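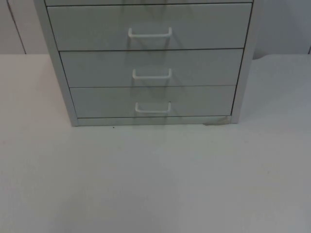
2 min read

Scanned my paper records. Can I get rid of the originals now?

Posted in Home Office & Paperwork
July 28, 2022

Hagos Tufa

I run a small upholstery business from home and I have finally finished scanning 18 years of paper. That is invoices, bank statements, supplier letters, tax returns, warranty cards and a lot of things I should have thrown out the week they came. It came to 1,446 files, all PDF. They are named by year and then by company, so for example everything from my fabric supplier is under Araya and everything from the insurance people is under Oter.

What I want to know is how much of the paper I can shred. My wife says all of it. My brother says none of it. I live in the US and file as a sole proprietor. I have one copy of the scans on my laptop and one on a USB stick. I would like the space back before October, when my busy season starts.

Also, is there a sensible way to handle receipts that have already faded? Some of the thermal ones can hardly be read, and the scans came out the same.

3 replies

Mindar

You can shred most of it but not yet. Fix the backups first. A laptop and a USB stick in the same house is really one copy if there is a fire or a burst pipe. Put a second set somewhere else, either online or on a drive at a relative's place, and open a few files from it to make sure they work.

After that I would sort the paper into two piles. The first is anything where the original matters: birth and marriage certificates, the deed, car titles, wills, Social Security cards, anything with a raised seal or signed in front of a notary. Keep those in a fire-resistant box. A scan is handy for reference but an office will often ask to see the real one.

The second pile is everything else. For tax purposes the IRS accepts scanned records if they are complete and readable and you can find them when asked. The usual period is three years from filing, but it runs to six if income was substantially underreported, and there are other exceptions. A lot of people keep seven years and stop thinking about it. Hold on to purchase records for property and equipment until a few years after you sell or dispose of them.

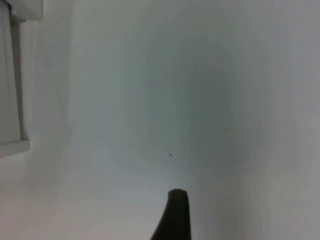

Bank statements older than seven years can go. Utility bills can go after a year unless you deduct part of them for the home office, in which case they belong with that year's return.

On the faded receipts, try scanning again in grayscale at a higher resolution and turn up the contrast. If that does nothing, find the matching line on the card statement and save the two together, with a note of what you bought.

Was this helpful? Yes / No

Wusell

Your wife is right. I shredded the lot in one weekend and never missed any of it. Get a cross-cut shredder, the strip kind jams and fills the bag too fast. Take the staples out first or it will quit on you.

Hagos Tufa

Thanks both. I had not thought about the stick being in the same house. I will set up the online copy this week and leave the shredding until that is done. The equipment records I am keeping, I still use a sewing machine from the first year. Tried the grayscale setting on two of the bad receipts and could read the total on one.

Mark as solved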